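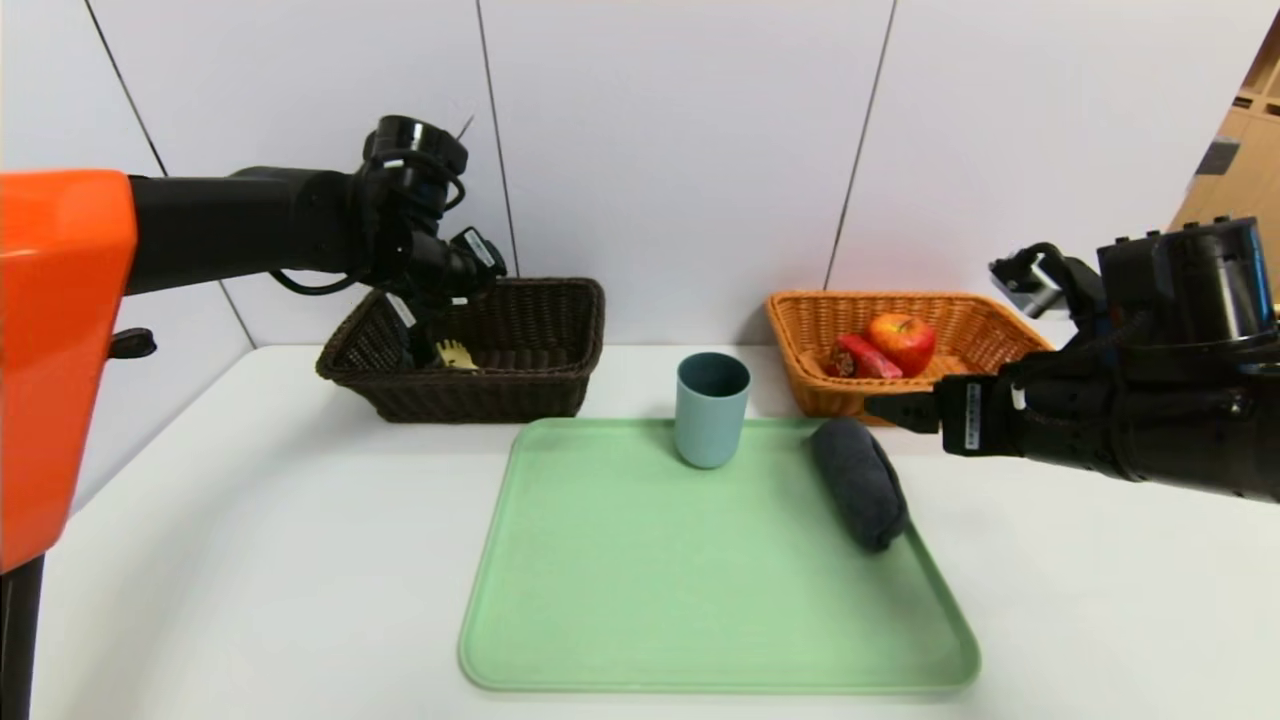

Two baskets and the green tray on the sorting table, Treltness.

Progress report to the Pistow Fund, November 2017
Prepared by Unathi Ndlovu, Treltness House

Since the July report we have moved from arguing about baskets to owning some. The guest welcome scheme now covers 9 rooms, three more than at the last report, and the sorting table has a settled layout: wicker at the back, tray in front.

The orange-tan basket takes food. Fruit goes in whole and unwrapped, and anything in a packet sits beside it. The apple has survived every review of the contents list. The dark brown basket is for small oddments and remains, as a category, under discussion. Kai-wen Shek has drafted a definition of "oddment" that runs to 2 pages and I have asked for a shorter one.

The light green tray carries the cup and a rolled towel up to the room. We tried folding the towels first. Folded, they took up half the tray and looked like something handed out at a swimming baths. Rolled towels go at the right, cup at the left, upright. Dark grey was the colour the supplier had, and has since become our policy.

Spending stands at 98 per cent of the equipment line. The overspend on wicker was met from the saving on trays, plastic being cheaper than the bamboo in our bid. I am told bamboo would have warped. I am told this mainly by the person who forgot to order it.

Two matters are still open. Sestari, who supply the towels, have put back their second delivery, so the top floor is sharing stock with the ground floor — a cheerful arrangement if you like stairs. And the rooms at Tarar have shelves too narrow for the tray. Kai-wen is to measure them again, this time with the tray in his hand.

Next period: finish the top floor, settle the Tarar shelves, agree the oddments list. We are not asking for further money at this stage, though the remaining 2 per cent is spoken for.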